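Giving up the car, one year on

8/13/25

We sold the car last August and I said I would write something after a year, so I am doing it now before I forget.

The car was costing us 105 pounds a month before we put any fuel in it, and most weeks it went to the supermarket and back. Then the garage quoted roughly 2,000 for the gearbox. Renu wanted to get it done. I wanted to see what happened if we didn't. We sold it for parts to a man called Roel Vandenberghe, who came with a trailer and was gone in ten minutes.

The first month was bad. I had not worked out how often we used the car for things that were too heavy to carry. Compost, mostly, and my mother's shopping. The bus goes past the end of our road but it stops at half six, and the stop on the way back is at the bottom of the hill. I missed the last one twice and walked home in the rain.

In the end I bought a second-hand bike with a rack for 349. I'd looked at trailers too, but we have nowhere to keep one.
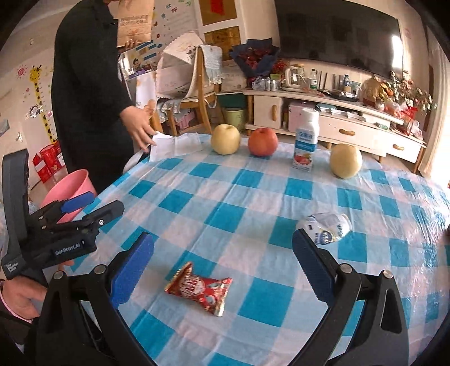
The food shopping changed more than I thought it would. With a car we did one big trip and threw a fair bit away. Now I go on the bike every other day and buy what fits in two bags. We eat less frozen food. I also spend more on silly things at the till, which I put down to going in more often.

Trips to see family are the hard part. Harish lives two trains and a bus away, and the last bus on his side is no use to anyone who wants to stay for supper. We have hired a car for that a few times. You have to book early in the summer or they only have vans left. The deposit is 50 and it takes them ages to give it back.

I have not added everything up properly, but we are better off than we were, even with the hire cars and the odd taxi. Renu still says she would have mended the gearbox. She does like having the space at the front, though, and has put three big pots of tomatoes where the car used to be.

Next job is new brake pads for the bike.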